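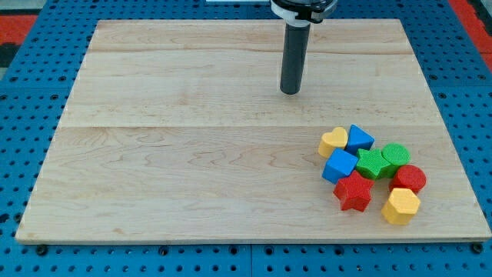 Shipping donated blankets to a shelter, who pays?

Xiuying Tang
Hello everyone. I collect used blankets and dog beds for an animal shelter in Caston. In January my neighbors gave me so many that I have 68 blankets in my garage now. The shelter is 5 hours from my house by car and my car is small. I asked them if they can pay for a truck and they answered politely that they have no budget for this. Is it normal that the person who collects also pays for the transport? And can I ask my donors for money after they already gave the blankets? I do not want to look greedy.

Bok-nam Bae
Yes, it is normal, most small shelters can't pay. I did the same thing two years ago for a shelter near Aksoy. I wrote one short message to all donors with the exact price of the van and said that any amount is fine, also zero. Six people paid everything in one evening. Show them the receipt later — they like to see it. Before you rent something, call the shelter again and ask how many blankets they can store. Mine took only half, and I had to find a second place for the rest. Also ask if they accept pillows or anything with feathers. Many do not. If your donors want a tax receipt, the money should go directly to the shelter, if it is a registered charity, and the shelter then pays the van. Ask them first if they agree to this.

fokulby_501
just post in a local drivers group, someone is always going that way. vacuum bags help too

Xiuying Tang
Thank you both. I called and they can take 40 now and the others in spring. I will write to the donors tonight.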